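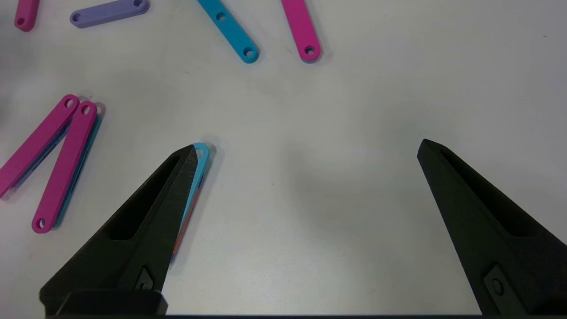

Blue on top of orange, pink off to the side.

Weekend table stuff: spelling words with plastic links. Clémence Delorme picks the word, I hunt for colors. The bag was 27 dollars, no regrets!

2/6 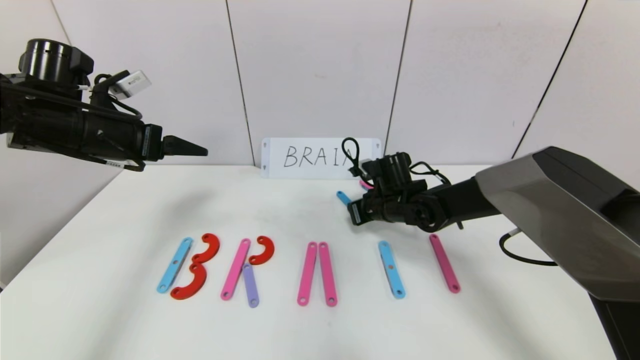 BRAIN, in progress! Light blue bar plus two red curves makes a B (so cute). The R has a lavender leg. My A is just two pink bars so far.

3/6
Curves are the hard part, you always want more of them. Yeshi Abdella, got any spares?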